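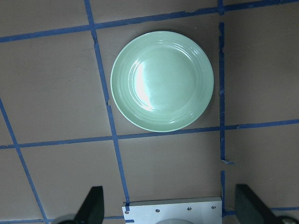

Project weeks in Year 8: worth the timetable?

fustbridge_dad
Our school has announced that Year 8 lose two weeks of ordinary science in October for a "design challenge" using the Irus kit. Teams of four, one shared mark. The letter promises "deeper learning". Has anyone seen evidence of this, or only posters?

mrs_k_physics
Depends who plans it. I've run the Irus unit twice. The first go was mostly cutting and sticking. The second time I put a short written test in the middle and they did learn some circuits. 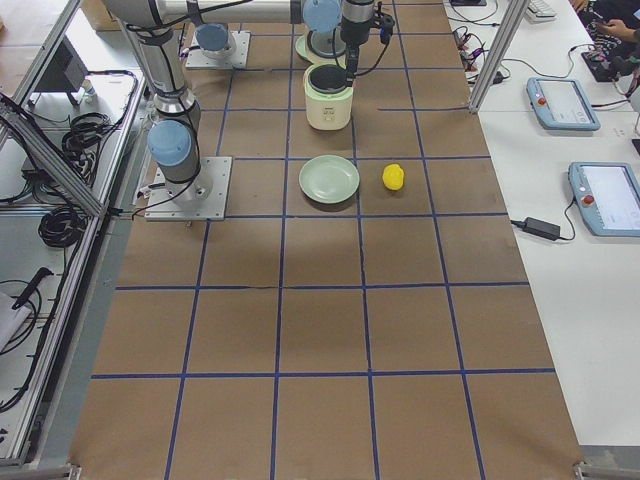
Blue grid and arm, near rows clear

Teemu Lahtinen
"Did learn some circuits" in two weeks isn't much of an advert. I could teach that in three lessons with a worksheet. And the kit is £600 a class set before you've bought a battery.

mrs_k_physics
You could, Teemu. Would they remember it by Easter?

Teemu Lahtinen
Would yours? Did you test them at Easter?

mrs_k_physics
No. Fair point.

clornberg_gov
We were shown a slide saying 87% of pupils "felt more confident". I asked how many had been surveyed. It was 16, all from the lunchtime club. We bought it anyway.

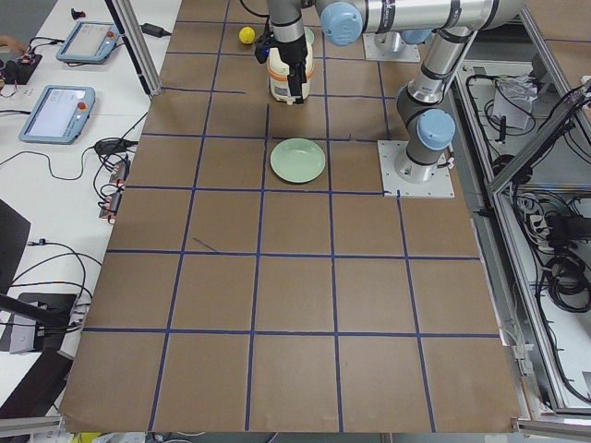 I'm not against the idea, but I'd want the same test given to a class that didn't do it. The Tóth scheme we had before made all the same claims and is now in a cupboard.

Tadeusz Pawłowska
My daughter did hers last year and loved it. She also did all the work for her team and got the same mark as a boy who was away for most of it. Ask about the marking before you ask about the kit.

fustbridge_dad
Asked today. Ten minutes with the head of department and the answer was "peer assessment". Can anyone tell me what that means in practice?

Teemu Lahtinen
It means they mark each other and the popular ones do well.

mrs_k_physics
Not if the teacher checks it. Ask whether she will.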